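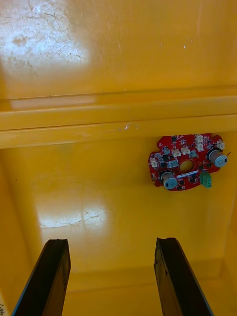
Gashi's open day was sold to us as a look at "software-defined picking", so I went to the Hulesia site expecting slides, and got slides, 46 of them. The live cell came after lunch. Their planner, Drumeck, had a yellow plastic bin to work with, and the part was a red circuit board with a hole through the middle, lying flat against the wall of the bin. I'll give them credit for that choice. There is glare on that plastic, and the board is crowded with connectors and two cylindrical parts that a careless grasp would land on. The two fingers of the gripper leave a planner few good angles in there.

What I wanted was the failure log. The engineer at the desk quoted 595 grasps from the week before, then said that retries inside one attempt are not logged separately. So a grasp can be tried four times and go down as one success. I asked whether the collision margin was computed or set by hand. Set by hand, per bin - in a config file.

The second job was wire bundles, and here the talk got vaguer.
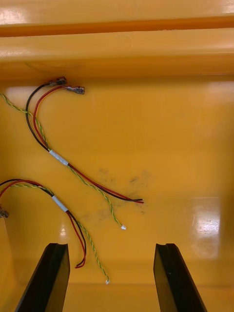

Two taped bundles in the bin at the Gashi cell, Hulesia, 2026-08-26.

Perception is done by a module bought in from Domach, trained on 2,000 labeled views. Nobody could say how many of those had one bundle near another. On the monitor the mask kept joining the black wires into a single object, and the operator cleared it with a key press that was not in the slides. I would like to see 100 runs with that key taped over.

The planner's replay tool is good, and I'd use it tomorrow. Pricing was "on request".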